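Marneo pays up, admits nothing, thanks everyone for their patience

27/09/2018

Readers with long memories will recall that Marneo, the consulting firm, was hired to tell Edance how to sell more of its sleeping tablets. Readers with very long memories will recall that Edance was already selling a great many of them, and that several doctors had written in to say so.

This week the two sides of that argument reached a settlement. Marneo will pay $60 million, spread over two years, to the group of states that brought the claim. The firm does not accept that it did anything wrong. It does accept that it would like the matter to go away, and it has put a figure on how much.

What the advice said

The advice itself came in a slide deck, as advice does. Most of it is now public, and we have read it on your behalf with a pot of strong tea. It suggests that sales staff call more often on the surgeries that already prescribe the most, and less often on the ones that ask questions. It calls the first group "high-engagement partners". The second group is called "legacy accounts", a phrase we had previously only heard used about dead people's savings.

There is a page on bonuses. There is a page on what to say if a doctor brings up dependence, and the answer is to offer a leaflet and come back in February. There is also a page headed "Values", which is blank apart from the page number. We assume somebody meant to fill it in.

The firm's statement says the deck was a draft and that drafts are there to test ideas. Edance seems to have tested quite a few of them. According to the court papers, visits to the busiest surgeries doubled in the year after the slides went over, and the leaflet was reprinted.

Where the money goes

The states say most of it will be spent on treatment places and on a helpline. We would like to believe this and have no particular reason not to, apart from having read about earlier settlements, one of which resurfaced a car park. The agreement asks each state to publish its spending once a year. It doesn't say what happens to a state that forgets.

The lawyers are paid separately. Their share is set out in an annex, and the annex is sealed.

The claim covers 3,239 patients who were named in the filings, though none of them will get a cheque from this deal. Their own cases against Edance go on in the usual way, meaning slowly. Anyone who has had a letter should check the reply date on the second page, as it is earlier than the one on the first page and it is the one that counts.

What Marneo has promised

Alongside the payment there are some undertakings. Marneo will stop advising on the sale of addictive medicines for 10 years. It will keep its emails, including the dull ones. Staff who work with drug makers must sit a course in ethics, which takes an afternoon and can be done from home.

The firm has also agreed to put its remaining work in the health field online, in a public archive, where any of us may look through it. We looked through it. The search box doesn't like capital letters and the files arrive in no order that we could work out, so allow an evening. 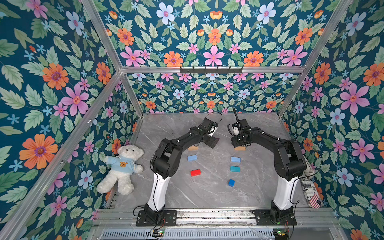
And what about Edance?

Edance is not part of the settlement and would like that to be widely known. Its own hearing has been put back twice, the second time at the request of its insurer, Strebel, which is arguing that the policy covers accidents and that a sales plan isn't one. We find ourselves in the odd position of cheering for an insurer. It may pass.

In the meantime the tablets are still on sale, in a new box, with the warning moved from the side to the back. The company has taken on a fresh set of advisers, a firm called Komik, and we promise we checked the spelling. Komik's website says it helps clients "own the conversation". We have asked what it plans to do with the conversation once it owns it, and will print the reply if one comes.

The next hearing is listed for February, in the smaller of the two courtrooms. If you want a seat, get there before the lawyers do and bring a cushion.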